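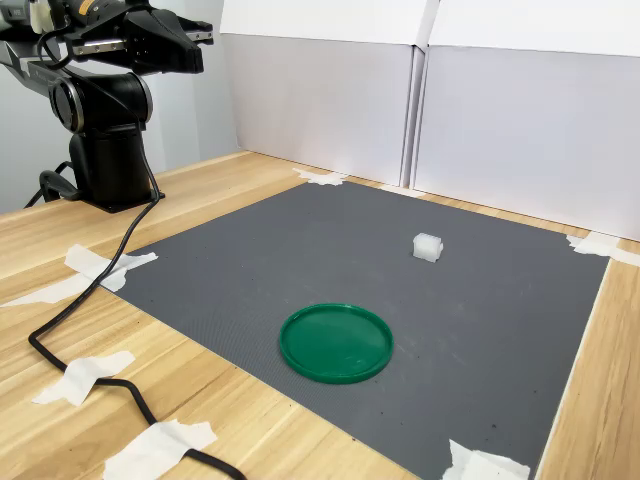
Milix hosts its open day once a year, at its office in Brosorham, and this time I got a place. The company looks after WordPress sites for small businesses, 400 of them at present, and also sells a caching plugin called Plerketau. I use the plugin on two of my own blogs, so I had a list of questions with me.

The morning was a talk on updates. Every client site is copied to a test server first, the plugins are updated there, and a script compares the pages before and after. If more than 2 pages look different, a person checks them. They showed us one where a contact form had lost its send button after a theme update. The owner had not noticed since June.
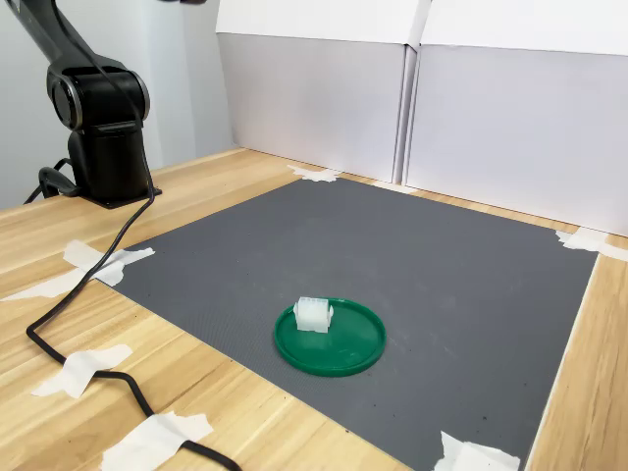

After lunch we split into groups of 8. Mine was shown the next version of Plerketau, which has a much shorter settings page. The old one had a tab for sitemaps that did very little, and that has gone. You can now clear the cache for a single post - I have wanted this for a long time. The free version will still stop at 100 pages.

The last session was on moving hosts, led by a team from Ó Gríofa, who register domains. It was mostly about DNS records and when to lower the TTL. Useful, but rushed, and the slides were hard to read from the back.

Parking is limited, so take the bus from the station. Slides are supposed to go on the Milix blog.

Posted 2023-12-04 in Events, WordPress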